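Velico Home Flow Battery

Zinc and bromine, two tanks, one quiet box for the side of the house

Flow batteries have been the big-building cousin of home storage for years. You'd find them behind a water plant or at the edge of a solar farm, and if you asked about one for a regular house, you got a polite smile. We've wanted to change that ever since Gumon started shipping a pump small enough to do it, and the Velico is the result. We are really, really happy with this one.

How it works

A regular battery keeps its energy in solid plates or layers packed tightly together. The Velico keeps much of its working material in a liquid. When you charge it, the pumps move that liquid past a stack of cells and zinc builds up as a thin layer on one side. When you draw power, the zinc goes back into the liquid and the current comes out to your house. Do it again tomorrow. Do it again the day after that!

The nice part (well, our favorite part) is that you can run it all the way down and leave it there. Many home batteries like to hold a little in reserve. The Velico is fine at empty, and once in a while it even asks for it: the controller runs a full strip cycle to clean the zinc off the plates, usually overnight, and you'll see a small note in the display when it's done.

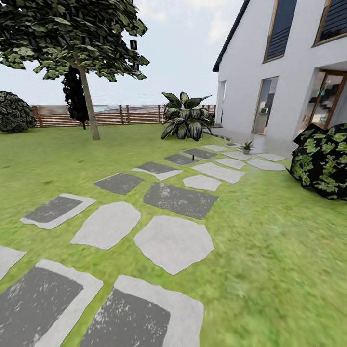

Picking a spot comes first, and most homes have a better one than their owners think. The cabinet lives outdoors on a level pad, and it likes shade, because the liquid is happiest when it stays out of the hot afternoon sun. If you have a big leafy tree standing on the lawn with a fence beyond it, you already know where the cool part of your yard is, so walk over there in the middle of the day in May and see how much of the ground stays covered. Keep the pad itself clear of the trunk (roots will lift it sooner or later) and clear of thick shrubs, so the vents on both sides can breathe. A fence behind the cabinet is fine as long as you leave the gap shown in the install guide. Then think about the cable run back to your panel, which is often what decides it in the end.

What it's like to live with

Quiet, mostly. There's a low hum from the pumps while it charges, a bit like a fish tank, and a fan that kicks in on warm days. With the pumps off the cabinet makes no sound at all. The display shows charge level, power in or out, and liquid temperature, and that's it. We tried a version with graphs and everyone who tested it just looked at the charge level anyway.

It will run your lights, fridge, internet and a window air conditioner without any fuss. Big loads that start hard, like a well pump, need the soft-start kit from Mwakalinga, which we stock and which fits inside the same cabinet door.

One thing to know before you order: this is a heavy machine, and it's bigger than a lithium unit that stores the same amount. You are buying liquid, and liquid takes up room. If you only have a closet to put it in, we'd point you to one of our wall units, and we'd be glad to talk it over.

Specifications

Chemistry: zinc-bromine flow
Weight, filled: 1,618 lb
Tanks: 2, double-walled, with leak sensor
Pump set: Gumon, replaceable from the front
System voltage: 50 V DC nominal
Usable range: full to empty
Location: outdoors only, on a level pad
Display: front panel, readable in daylight
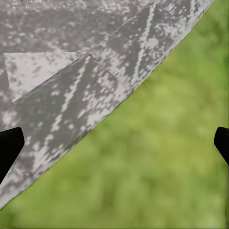
In the box

Cabinet with cell stack and pumps fitted
Both tanks, shipped dry
Liquid in sealed drums, delivered separately by our own truck
Drip tray and leak sensor
Pad template, full size, on heavy paper
Install guide and a printed wiring sheet

Care

Wipe the vents when you think of it. Check the drip tray in spring and fall. The pump set should be looked at after every 300 strip cycles, and the display will remind you. Please don't top up the tanks yourself! The liquid is corrosive, it needs gloves and goggles and a trained person, and a service visit covers it.

Ordering

The Velico is built to order at our Davwood shop. Send us a sketch of your yard and a photo of your electrical panel and we'll tell you if it's a fit, usually with a few questions back. Orders placed by Sat 29 December go into the first spring build. Trade installers can ask for the pad template ahead of time at no charge.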